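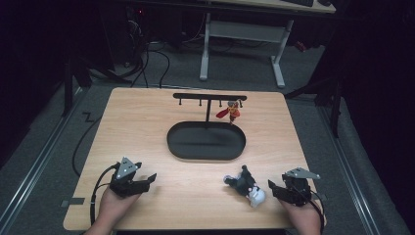

New result from our corner of the lab, and it is about hanging keychains on a little rack. My parents have been told it's "manipulation research."

The question was simple. If people teach the task with hand-held grippers, does it matter how they teach it? Kenta Chiba said no. I said yes. Kenta has a nicer office, so we ran it.

Setup: one T-shaped stand, four pegs, a small cast of toys. You pick up a toy, you hang it on a peg. A child would be done before I finished explaining the protocol.

We collected 100 demos in each of 2 sets. In the first, everyone was told to be smooth and efficient. In the second, everyone was told to miss the peg on purpose now and then, back off, and try again.

Asking grad students to fail on purpose was the easy part of the study.

Same training recipe for both sets, same number of steps, same pegs at test time. We called the policy Pleso. Riku Kawaguchi picked the name and has declined to say what it means.

Trained on the smooth set, Pleso hung the toy in 14 percent of trials. Trained on the clumsy set, 70 percent.

I checked the labels twice in case I'd swapped them. Then Sota Iwasaki checked them, with what I felt was unnecessary enthusiasm.

Our best guess: the smooth demos never show what to do when the loop slides off the end of the peg. So the policy slides off the end of the peg and then sort of hovers there, at peace.

Caveats, before Apostolos Karagiannis gets here with them: one stand, one table, one kind of loop. The clumsy demos also run longer, so that set has more total data in it. We're trimming it to match and rerunning.

If the gap goes away after trimming, I will post that too, in a smaller font.

Rerun starts Wednesday. Kenta now says he always thought it would matter. His office is still nicer.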